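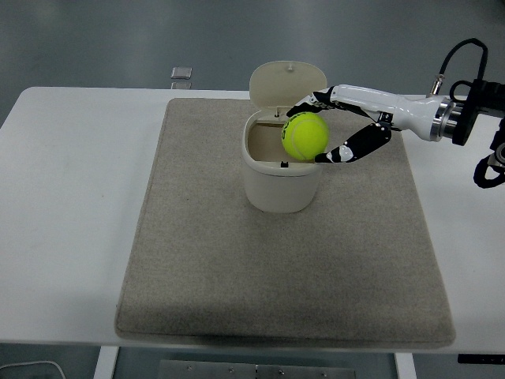
Figure 2. The small lidded bin on its felt mat, lid open, with a tennis ball over the opening.

3.2 Small bins and the things people put in them

Of all the containers that came up in our household interviews, the little tabletop bin was the one people talked about with the most affection, and we ended up giving it far more room in this paper than we had planned. The kind we mean is small enough to live on a desk or a counter, with a hinged lid that can be left standing open while the owner tidies (Figure 2). Several families in Ullislow kept one by the front door, where it slowly filled with dog toys, single gloves and keys that no longer fit anything.

Our diary study gathered 2464 entries over the month of August, and 600 of them mention a container of this size. We sorted these by what went in, following the scheme that Geagea and Mansour worked out in their earlier study of kitchen drawers. Balls of one sort or another made up 34 entries, which pleased us more than it probably should have, as a ball is an awkward thing to store. It rolls off a shelf, it takes up a whole corner of a drawer, and in a small bin it leaves little space for anything else. One mother wrote on a Tuesday evening that the tennis ball "gets the bin to itself, and the rest of us work around it."

The lid mattered too, though opinions differed a good deal. Some people left it up all day and liked being able to drop things in as they walked past, while others felt a room was not properly tidy until every lid in it was down. We return to this difference in Section 4, together with the question of mats and trays, which many households set under a bin to mark out its place on the table.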